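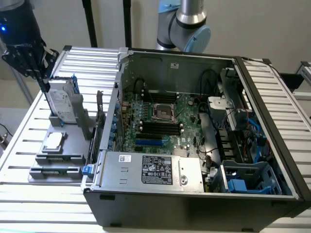

Do you need a hardware wallet if you only own a little crypto? I'd say get one once losing the coins would ruin your week, and for me that line was $200.

I was well past it before I did anything, mind you. I had $380 worth of Ethereum sitting on an exchange called Moltach, plus some tiny leftovers from a coin Kai Grube talked me into (thanks, Kai), and my password was one I'd been using since college. Then Moltach froze withdrawals for 5 days in October and I barely slept!

So I finally bought a Rolter. It's a little stick with two buttons and a screen the size of a postage stamp, and it cost me $42 on sale. Setup took most of an evening, mainly because I kept writing the recovery words in the wrong order and starting over. Write them on paper, in pen. Don't take a photo of them, don't email them to yourself, and please don't put them in your notes app like I almost did.

My first transfer was a tiny one, just to see it land. It took forever (okay, a few minutes) and I refreshed that page like a maniac. Then I sent the rest.

Na-rae Noh asked me in the comments last time what happens if the stick breaks. You buy another one and type the words back in, and your coins show up again. The words are the part you can't lose. Mine are in an envelope at my sister's place in Stondton, and she thinks it's my will.

Next up I want to try staking, once I understand the fees.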